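Small Things, Large Table

Prostham's September gallery is given over to clutter of the desk-drawer kind. Everybody owns a set of little drawers. Everybody's pens live next to it.

Pink drawers, a checkered chessboard, and the usual strays.

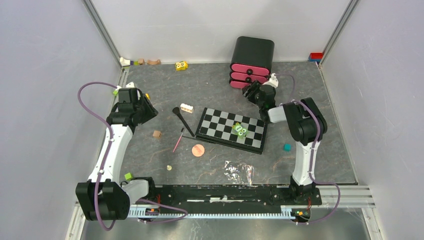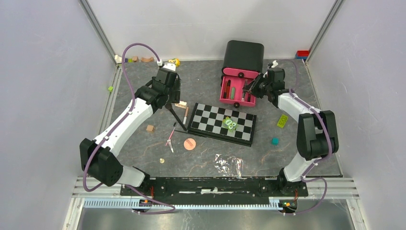
Tadeusz Kołodziej
Gallery editor, Prostham

The drawers. Pink fronts, round black knobs, black housing. In the second picture one is open, with a green stick and a dark red one inside, both looking a lot like markers. My own holds 18 pens, of which 2 write.

The chessboard. Not a chess piece on it in either picture, only green toy block. I have lost games to worse openings.

The brush department. A black makeup brush lies left of the board in the first picture, a pink-handled paintbrush in the second. Please don't mix these up before a wedding.

The foil. Second picture, in front of the board, silver and crumpled. Foil gets saved in my house too – I have a ball of it going back six years and no plans for it.

The cubes and bricks. Lime green in the first, teal in the second with a lime-green studded brick for company. All of them the right size to find with a bare foot at 5 in the morning.

Next month: kitchen scissors. Send yours in, along with whatever they were last used to open.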